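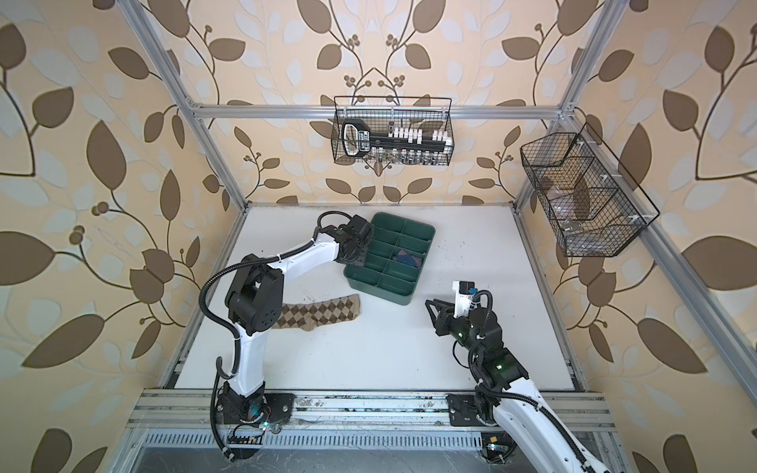 Two-arm cell with the green organiser tray on the table, left gripper in one of the compartments.

Datasets > Tabletop > Fukomell Sock Sorting > README

# Fukomell Sock Sorting: data card and recording rules

Last updated Monday, June 28, 2021

## What is in the set

1,070 recorded episodes of two arms putting socks and small cloth items into a divided tray. 456 of them include at least one handover between the arms. A further 122 are marked `fail` and kept in their own folder. They are not counted in the 1,070.

All episodes were recorded by teleoperation at the Starnville site. The Gamorstead cell has a different table height and its recordings are published separately. Please don't merge the two without keeping the `site` field.

## Rules for the cell

1. Hands stay outside the rails while the arms are powered. To move a sock by hand, press stop, wait for both arms to hold, then reach in.
2. Check the cable conduit on each arm before the first episode of a session. It must follow the arm through its full reach without pulling tight. Replace any missing cable ties.
3. Wipe the table at the start of the day. Old scuffs can stay. Sweep the front rails at the same time.
4. The mesh baskets on the back and right walls are storage. Nothing is taken from them or put into them during an episode.
5. The wall lining is part of the recording setup. If it is changed, start a new session number and fill in `background`.
6. Leave the small boards by the arm bases alone. Report a loose wire and stop recording.

## Rules for an episode

- The tray may be turned slightly between episodes but must be within reach of both grippers.
- Socks may start flat, folded or crumpled. Write down which in `start_state`.
- A sock may lie partly under an arm at the start. Lift the arm clear before going for it.
- One item per compartment. If cloth hangs over a divider when the operator ends the episode, mark it `partial`.
- The idle arm waits with its gripper open and clear of the table.
- Don't trim pauses. An operator who hesitates has still recorded a usable episode.
- If a gripper presses hard on the tray floor, end the episode and mark it `contact`.

## Labels

`success`, `partial`, `contact`, `fail`. The operator sets the label straight after recording and a second person checks it the same week. Where they disagree, the lower label stands.

## Known problems

Session 3 has the wrist camera clocks out of step. The offset is in `timing.csv` and has not been applied. Patterned socks are over-represented compared with plain ones. Files are split into parts of 500 MB.

## Use

Free for research and teaching. Cite as "Fukomell Sock Sorting, Janevski Robotics".

Comments

**tfold_k** Is the offset in timing.csv in frames or milliseconds? The header doesn't say.

**janevski-data** Milliseconds. Header will be fixed in the next upload.

**ostler9** We copied rule 5 for our own bench. Would be good to have `partial` split into "over the divider" and "wrong compartment", we get a lot of the second kind.

**mm_grip** Part 4 fails the checksum for me, tried twice.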